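Stunda 2 is out, with a new way to align the two hands

The second version of Stunda, the open tool for cleaning and replaying handheld gripper recordings, was released on Friday. The work was led by Iara Tapia and Mansa Mensah, and the biggest change is in how the program puts the left and the right gripper in the same coordinate system.

In the first version each gripper had its own track, and the user had to give a starting distance between the two by hand. If this number was wrong, everything after it was wrong too, and the planner received two arms which believed they were closer together than they really were. Many users wrote to us about this. The new version reads the view from the head camera, finds both grippers in it, and corrects the distance between them during the whole recording.

Mensah explained to me that plain rooms were the most difficult part. "A kitchen is easy, there are corners and handles everywhere," he said. "A bedroom is a big soft surface and a wall. The tracker has very little to hold on to." For this reason the team made a separate test set from home recordings, 63 in total, and 17 of them are from bedrooms. With the old version, 2 of the bedroom recordings could be replayed without manual repair. The new version replays all except three. 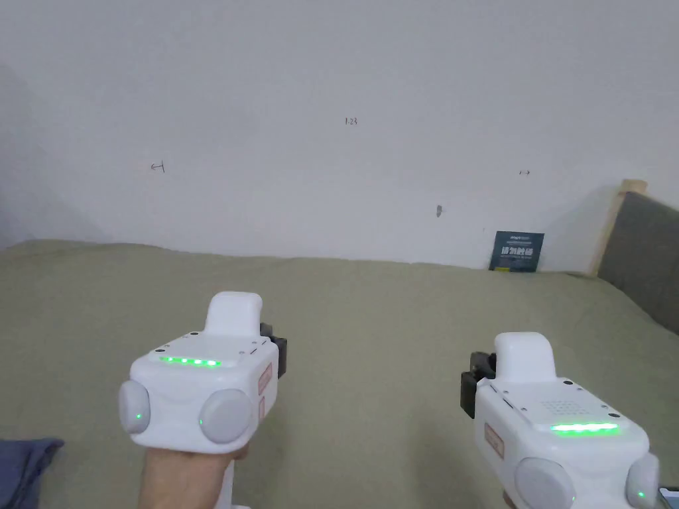 The other changes are smaller, but I think they will be welcome. The time stamps of the two hands are now checked before the import starts, so a bad file is refused at once and you do not wait for the end of the job. The replay window can show the planned path and the recorded path together. Export to Navarrete works again after it was broken in spring, thanks to a patch by Evelien Wuyts. The patch also fixes the wrong sign in the wrist rotation, which some of you know very well.

There is one thing to be careful with. Projects saved in the old format are converted when you open them, and they cannot be converted back. Please make a copy first. Users of the Corkico driver should wait for its next update, planned for June, as the present one does not yet understand the new calibration file.

The release notes and the test set are on the project page. Mirta Valdebenito is collecting error reports, and she asks that you attach the log and not only a screenshot.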